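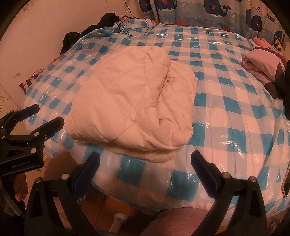
Hand-held gripper stops reading opening width partway through folding a quilt

Posted by Clémence Tanguy in Grippers and hand tools

I record folding tasks with a pair of hand-held grippers, one in each hand. For small things like towels and T-shirts they have been fine. Since we moved on to quilts and other thick bedding I keep losing the opening width on the left one.

What happens is this. I close both grippers on the edge of the quilt, lift, and fold towards the middle. The width signal follows the fingers properly for the first fold. On the second or third fold the left one jumps to a single value and stays there, although I can see and feel the fingers opening and closing. The right one carries on as normal. If I stop and restart the recording it comes back, then goes again after a few more folds.

On Monday I did 41 takes and 11 of them were spoiled this way. None of the towel takes from the week before had it.

Things I have tried:
Swapping the cables left to right. The fault stayed with the left gripper.
A full charge before starting.
Reinstalling the recording software, which is Plovinis, set up for us by someone at Sleiman.
Cleaning the finger pads.

The bed has a plastic sheet over the bedding, to keep it clean between sessions. I don't know if that matters. Can I fix this myself or does the gripper have to go back?

Clémence Guillot

You did the useful test already. If the fault stays with the gripper when you swap the cables, leave the cables alone.

Thick bedding loads the fingers sideways. A towel hardly pulls at all, but when you drag a folded quilt across a bed the pads get twisted, and that goes down through the links into whatever measures the opening. We had the same complaint at Vivurmont with a different make of gripper, and in our case the connector on the sensor board inside the body had worked itself half out. It made contact at rest and lost it under load.

To check, start a recording with nothing in the fingers. Open and close slowly 5 times and watch the number. Then hold the fingers half closed and push the tips gently to one side, then the other. If the number freezes when you push, it is mechanical or a loose connector. If it never freezes, look at the software again.

While you are there, switch it off and feel for play at the pivot pins. Compare it with the good one. Some play is normal – a clear difference between the two is not.

I would not open the body if it is still under warranty. Send them one good take and one bad take with the same movement in both, it saves a lot of emails.

As for the 11 bad takes, I would throw them out. You can't tell afterwards where the fingers really were, and filling in the gap by guesswork makes it worse.

Poleck

could be static off the plastic sheet. try it without

Clémence Guillot

Static is possible, and taking the sheet off costs nothing, so do try it. I would expect it to upset both grippers now and then though, and here it is always the left.

Clémence Tanguy

Thank you both. I took the plastic off first and did 9 takes with the same quilt. Two of them froze, left gripper again, so I have put the sheet back.

Then I did the push test. Opening and closing with nothing in the fingers was fine. Pushing the tips outwards did nothing either, but pushing them inwards froze the number nearly every time. There is more play in the outer arm on that side than on the other gripper.

It is under warranty until March, so I have left it closed and written to the supplier with two takes attached. For now I am only recording towels. I will post again when I hear what they found.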